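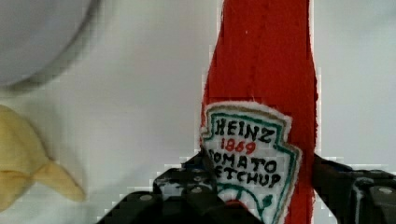 In der Gemeinschaftswerkstatt Millet hat die Arbeitsgruppe um Leilani Blackwood und Quentin Arnaud den zweiten Greifer für ihren Selbstbauarm Luda in Betrieb genommen. Seit April läuft der Arm wieder täglich, meist am Abend, wenn die Fräse nebenan stillsteht.

Der neue Greifer hat zwei schwarze, verschraubte Finger und sitzt am selben Flansch wie sein Vorgänger. Die kleine Kamera am Handgelenk blieb an ihrem Platz. Geübt wird vorerst mit Plüschteilen auf einem weißen Tisch, darunter eine rote Ketchupflasche aus Filz mit aufgenähtem Etikett. Weiche Gegenstände geben unter den Fingern nach, und ein falsch eingestellter Wert für die Schließkraft richtet bei ihnen keinen Schaden an.

Nach Angaben von Blackwood sind bisher 554 Greifversuche aufgezeichnet, davon 462 mit dem neuen Greifer. Bei 1000 will die Gruppe die Steuerung neu anlernen und danach auf feste Gegenstände wechseln. »Der alte Greifer hat hohe Teile oft gekippt, bevor er richtig zu war«, sagt Arnaud. Er hat die Finger in der Werkstatt gezeichnet und dreimal geändert - zuletzt wurden die Stufen an der Innenseite flacher.

Die Teile für den Umbau kosteten 300 Euro und wurden aus der Werkstattkasse bezahlt. Der Motor stammt aus einem Restposten der Firma Bretska, die Halterung der Kamera ist noch die vom ersten Aufbau.

Offen ist die Kabelführung am Handgelenk. Das Kamerakabel scheuert bei weiten Drehungen am Gehäuse und soll vor dem nächsten Treffen mit der Werkstatt in Minevden verlegt werden. Dort wird ein baugleicher Arm aufgebaut. Zeichnungen und Stückliste liegen im Ordner neben dem Arbeitsplatz und können zu den Öffnungszeiten ab 17 Uhr eingesehen werden.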